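Buscar en la enciclopedia Buscar Ir

Truninero

Truninero es un grupo de folk acústico formado en Henville. Su repertorio combina canciones propias con piezas tradicionales de baile, interpretadas con guitarra, acordeón, violín y contrabajo.

Trayectoria

El grupo empezó tocando en mercados y estaciones de tren. Su primera grabación, un EP de 6 canciones titulado Oakley, se publicó en una tirada de 50 copias numeradas a mano.
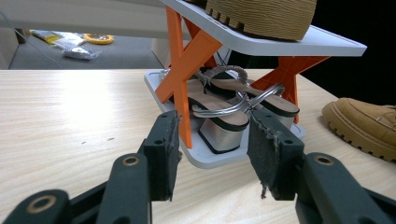 La edición se agotó en los propios conciertos y el sello Kolach la reeditó más tarde con dos temas añadidos, ambos instrumentales. Con el mismo sello apareció el primer álbum, Andén 77, grabado en directo y sin público en una antigua sala de baile.

Estilo

Las letras tratan del trabajo, los viajes cortos y la vida doméstica. Los arreglos son sencillos y la percusión se limita a palmas y golpes sobre la caja de la guitarra.

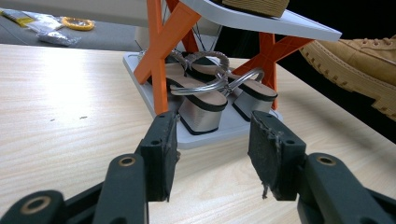 El segundo álbum, Cosas de casa, reúne canciones dedicadas a objetos corrientes. «Vetas» habla de una mesa de madera clara, con líneas finas y alguna mota oscura, y es la pieza con la que el grupo suele cerrar sus actuaciones. «La llave de Henville», cantada a dos voces, se publicó como sencillo.

Discografía

Oakley (EP)
Andén 77
Cosas de casa

Última actualización: domingo, 18 de noviembre de 2018
Compartir 6 · Comentarios 2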